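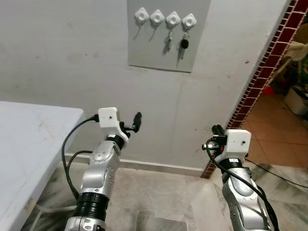 What was the grant money spent on between the last report and this one?

Most of it went to relining the water main at Skostside and to replacing service valves on the Cluner branch. The remainder paid for leak detection and the first part of the pressure survey.

Progress report, November 23, 2025
Skorberg Water District
Dissanayake Fund, rural supply grant

1. Work completed
The contractor relined 1,040 feet of cast iron main at Skostside. The section passed its pressure test in October and was returned to service after disinfection and two clear samples. On the Cluner branch, 16 service valves were replaced. Old valves were seized or leaking at the stem.

2. Leak detection
Acoustic logging of the Cluner branch found 7 leaks. Five have been repaired. The other two are under the county road and need a permit for excavation. The application has been filed.

3. Pressure survey
Loggers are installed at the Skostside pump house and at the high end of the Cluner branch. Night pressure is steady. Morning pressure at the high end drops below the design value when the storage tank is filling. A change to the fill schedule is under review and needs no new equipment.

4. Schedule
Relining finished on the planned date. Valve work ran late owing to a wrong flange size in the first delivery. The supplier replaced the parts at no charge.

5. Budget
Spending is within the approved amounts for both line items. We ask to move the unspent balance for valves to road restoration, which was priced before the county revised its paving standard. A revised cost sheet is attached.

6. Next period
Repair of the remaining leaks, subject to permit. Completion of the pressure survey. Updated valve map for the Cluner branch.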